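Home | About | Allotment | Books | Odds and ends | Contact

Filed under: Moving house, Paper

3/9/20

I have been sorting out my aunt's letters since February and I have finally finished, so I am going to write down how I did it while I still remember. A few people asked after the last post and I said I would get round to it.

My aunt Purificación Nieto kept everything she was sent. She lived in the same flat for most of her adult life and when she moved to a smaller place near my cousin, the letters came to me. They came in shoe boxes, biscuit tins and one pillowcase. My cousin Telmo drove them over and carried them up the stairs and didn't stay for tea.

I had no plan at the start. I opened the nearest tin and began to read, and three hours later I had read a dozen letters and moved nothing. That went on for several evenings. If you are doing this job yourself, don't read anything on the first pass. Look at the envelope, look at the signature, put it on a pile.

My piles were by sender. I tried dates first and it didn't work. My aunt's friends hardly ever dated a letter properly. They wrote "Tuesday night" or "the day after the storm", and the postmarks were mostly a black smear. Handwriting is much easier. After a week or so I could tell whose letter it was from across the table.

The biggest pile by a long way was from Macarena Figueroa, who was at school with my aunt and then went abroad to work. There are 58 letters from her. The first is from when they were both nineteen and the last came the winter before the move. She wrote small and used both sides of very thin paper, so on most of them the writing on the back shows through and you have to hold a sheet of card behind it to read the front. She complained about landladies a good deal. She had one who locked the kitchen at eight in the evening and another who charged extra for baths. Later on the letters are about her children and then about her knees.

The second pile was family. These are the ones I expected to find interesting and they mostly weren't. My grandfather wrote like a man filling in a form. The weather, the price of something, who had died, your loving father. My grandmother added a line at the bottom, always about warm clothes. I kept them all anyway.

Then there was a pile from someone called Mortimer Lindqvist. I had never heard of him and neither had Telmo. There were only five letters, all in English, typed, and very polite. I thought I had come across a romance. I rang my aunt to ask and she said he was a man who bought stamps. She had answered a notice in a magazine and sent him stamps off her envelopes for a couple of years, and he sent her a little money and a note each time. That explains why so many of the early envelopes have a square cut out of the corner. It also explains why I couldn't read the postmarks on them. She said he paid fairly and she had spent it on shoes.

The rest was a mixture. Christmas cards with only a name in them, postcards, two wedding invitations, a letter from a bank, and a lot of notes from neighbours about keys and parcels. I threw out the bank letter and most of the Christmas cards. I did ask first. My aunt said she didn't know why she had kept them and that I should please stop ringing her about every card.

On to the practical side.

Take the letters out of their envelopes if you can bear to. Folded paper goes weak along the crease and some of Macarena's had already split. I flattened them under a large atlas for a few days, a batch at a time, and it made a big difference. I kept the envelopes separately, in the same order, with a pencil number in the corner of both. Use a soft pencil. I used a hard one on the first batch and it dented the paper.

Get rid of rubber bands, paper clips and sticky tape. The rubber bands had gone brown and stuck to whatever they touched. The clips had rusted. The tape I left alone where it was holding a tear together, as pulling it off took the ink with it. I found that out on a postcard of a harbour and I am still cross about it.

I bought plain card folders and flat boxes with lids. There are special ones for archives and they cost a lot more. I got the proper boxes for Macarena's letters and ordinary ones for everything else. I may regret that in twenty years.

Damp was the thing I worried about most. The pillowcase had been on the floor of a wardrobe against an outside wall and everything in it smelt. I spread those letters out in the spare room with the window open on dry days and shut on wet ones. The smell went down after a fortnight and hasn't gone completely. They have their own box so that it doesn't spread to the others.

I also made a list. It is only a notebook with a page for each sender, and a line for each letter saying what it is about in a few words. "Landlady, baths." "New job, rain, wants recipe." It took longer than everything else put together, and this was when I allowed myself to read. I did a few each evening after supper. Some evenings I only did one, if the writing was bad.

Copying came last. Araceli Sepúlveda from my old office lent me her scanner and showed me how to set it so the writing on the back didn't come through so badly. I have scanned all of Macarena's and about half of the family ones. I put the copies on two memory sticks, one here and one at Telmo's. He has promised not to lose it.

I had one real question left, which was whether the letters were mine to keep. A letter belongs to the person it was sent to, more or less, but the words feel as if they belong to the writer. I asked my aunt if Macarena's family might want them. She thought about it and said to write and ask. So I did, on paper, to the daughter's address on the most recent envelope. Her reply came eight days later. She said her mother had kept my aunt's letters as well, the whole other side of it, in a suitcase, and would I like to swap copies.

I wrote back the same afternoon and said yes. I haven't seen any of them yet. She is doing what I did and reading them as she goes, so it could be a long wait. I have told her about the atlas and the soft pencil.

In the meantime I need somewhere to put the boxes. They have been on the spare bed all summer and my sister is coming to stay. I would like something with drawers that shut properly, not too tall, and kept off the outside wall. I have measured the boxes and most drawers are too shallow for them by the thickness of a finger. I have looked at a few metal bedside cabinets, as I think metal would be easier to wipe down and wouldn't hold a smell. If anyone has kept paper in one for a long time, leave a comment and let me know how it did.

Next time it will be the allotment again. The beans have been poor and I have a lot to say about them.
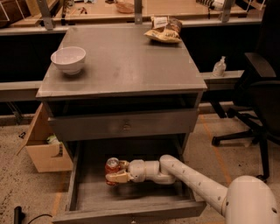

Grey metal cabinet, lower drawer open.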